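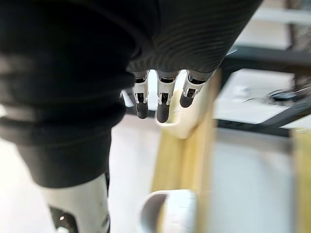
El método Grullavik es un procedimiento de aprendizaje por imitación para la manipulación de objetos domésticos con robots humanoides, desarrollado en el laboratorio De Smet de Drotovport. Combina una política visomotora entrenada con demostraciones teleoperadas y un módulo de selección de agarre que funciona a partir de dos vistas, una de cabeza y otra de muñeca. La segunda ofrece una perspectiva muy próxima de los dedos, de carcasa blanca y punta oscura, aunque buena parte del campo visual puede quedar ocupada por tejido acanalado; por ello el entrenamiento incluye enmascaramiento aleatorio de regiones.

Tarea de referencia

La evaluación principal consiste en ordenar zapatillas en un zapatero de dos niveles. El robot debe tomar cada pieza por el borde, orientarla y depositarla en una balda.
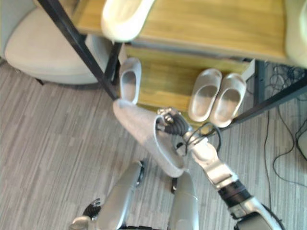 El conjunto de datos original comprende 251 demostraciones, de las que 13 se reservaron para validación. La política predice secuencias de 8 acciones y vuelve a planificar al término de cada una.

Resultados

En la configuración completa se alcanzó una tasa de éxito del 70 % por pieza. Los fallos más frecuentes correspondieron a errores de orientación en la balda inferior, donde la estructura limita el giro de la muñeca. La variante Clarnley, posterior, sustituye el enmascaramiento por una estimación explícita de oclusiones.

Véase también

Aprendizaje por imitación
Teleoperación
Planificación de agarres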